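Bring Back the Mending Basket

My grandmother kept a basket by her chair with whatever in the house had come apart that week. Socks mostly, a shirt with a loose cuff, sometimes a glove with the end of a finger gone. She worked through it in the evenings with the radio on. She did not think of it as a craft or a cause. It was a chore, like drying dishes, and it got done.

I don't know a single household under the age of sixty that has one now. I think we should have them again, and I think the usual arguments for mending have made that less likely.

The usual arguments are about waste and the planet. I agree with them. But they ask people to mend as an act of conscience, and people get tired of acts of conscience. They also come with a certain look. Search for mending and you will find bright thread on dark denim, patches shaped like leaves, a wool sweater with a contrasting square on the elbow. It is handsome work. It also suggests that a repair has to be good enough to show off, and a beginner with a hole in her sock takes one look and buys new socks.

Last winter I helped at a monthly repair evening in the back of our library. Glenys Morris runs it, and she has a notebook where she writes down everything that comes in. Over the season the notebook reached 127 items. I asked to read it. I expected old coats and family quilts, and there were a few of those, but most of the entries were dull. Hem down. Button. Seam under arm. Eight entries in a row from one evening just say "zipper."

Nearly all of it could have been fixed at home with a needle and a free half hour. The people who brought these things in were not lazy. One man, Osian Rees, rebuilds lawn mower engines in his garage, and he had been wearing a jacket with a torn pocket for two years because he had never been shown how to close a seam. He learned in ten minutes. He was annoyed about the two years.

That is where the trouble lies, as I see it. We stopped teaching this. My middle school dropped sewing the year before I got there and put the room to other use. I can see why a school would do that, with clothes so cheap and so much else to fit into the day. But a child who has never threaded a needle grows up to be an adult who sees a torn seam as the end of the garment.

Pramila Pandey, who taught home economics for most of her working life, disagrees with me on part of this. She says schools were never much good at it, that the lessons were built around making an apron no one wanted, and that students forgot it all by June. Her view is that mending is learned at home or not at all. She may be right about the apron. I would still take a bad lesson over none, and I would start with socks.

Knitwear is the hard case, and I should be fair about it. A woven shirt tears in a line and you can sew up a line. Knits run. Anything soft and brushed also sheds and pills, and the fuzz hides the stitches you are trying to find.
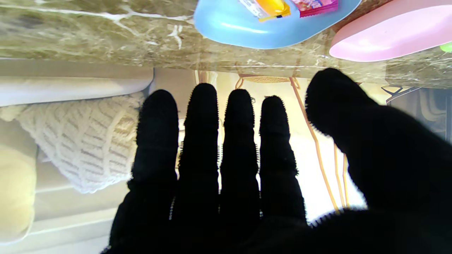
For these I have given up on neatness. I turn the thing inside out, work under a strong lamp, and catch every loop I can see with thread close to the same color. On black I can't see much of anything, so I go slowly and feel for the loops with the needle. The result is lumpy on the inside and passable on the outside. It holds for a season or so, and then I do it again.

Some things are not worth the time. I won't pretend otherwise. Cheap socks that have gone thin all over can't be darned, since there is nothing sound to sew into. Elastic that has died is dead. Gwion Ruddock, who comes to the library evenings with a great deal of patience, once spent two of them on a pair of pajama pants that tore in a new place the next time he sat down. The basket should have a bottom, and things that have sat there too long should go to rags.

What I am asking for is small. Put a basket or a box where you sit in the evening. Keep needles, black thread, white thread and a pair of scissors in it. When something comes out of the wash with a hole, drop it in there before it goes back in the drawer, and do one item when you have a quiet hour. Use the wrong color if that is the thread you have.

Mine has a pillowcase in it at the moment, and a dish towel I should have thrown out in the spring.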